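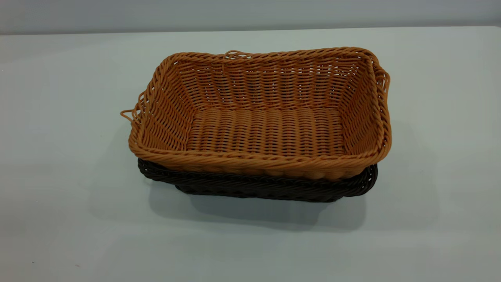
What does nesting do for a set of storage baskets?
It saves shelf space while they are empty, and that is all it can be shown to do.

Session 4 notes, Household Storage (O. Csonka)

The Declercq leaflet claims a nested pair "stays tidier". Tidier than what? No comparison is given. Treat the Rillport survey with the same caution: 2,803 households, 92 per cent "satisfied", and no question on whether the baskets were ever used.

For next time: read pp. 4 to 10 and mark every claim you could test at home with a ruler.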